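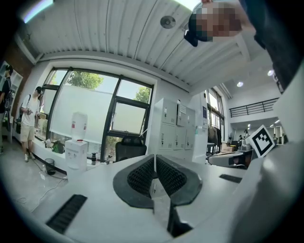

Window side of the office, blind down over the left panes, water dispenser underneath.

trusthorpe_t
We have a jug-type water dispenser under a big window with trees outside. I'm told the water goes green if it sits in daylight. Is that real, or can I leave it there? Moving it means running an extension cord across the walkway.

Vrabec
It's real. Algae needs light and a clear jug lets it all in. Move it to an inside wall.

stakura4
Depends how fast you go through a jug. We empty one in four days and ours has been by a window since September with no trouble. Keep the blind down and clean the unit on schedule.

Vrabec
A roller blind cuts the light, it doesn't stop it. And somebody always raises it.

trusthorpe_t
There are nearly 30 of us, so a jug doesn't last long. Weekends are the slow part.

Peter Pešek
Get a fabric cover for the jug — that's what we did. Mine cost 560 crowns and it's washable. I'd leave the dispenser alone and keep the spare jugs in a closet.

stakura4
Agree on the spares. Those sit longest.

Vrabec
Cover is fine if people put it back after changing the jug. Ours didn't. I'd still move it, and shift that office chair too so you can get at the taps.

trusthorpe_t
Ordered a cover. Spares are going in the supply closet tonight. The chair can go by the other desk.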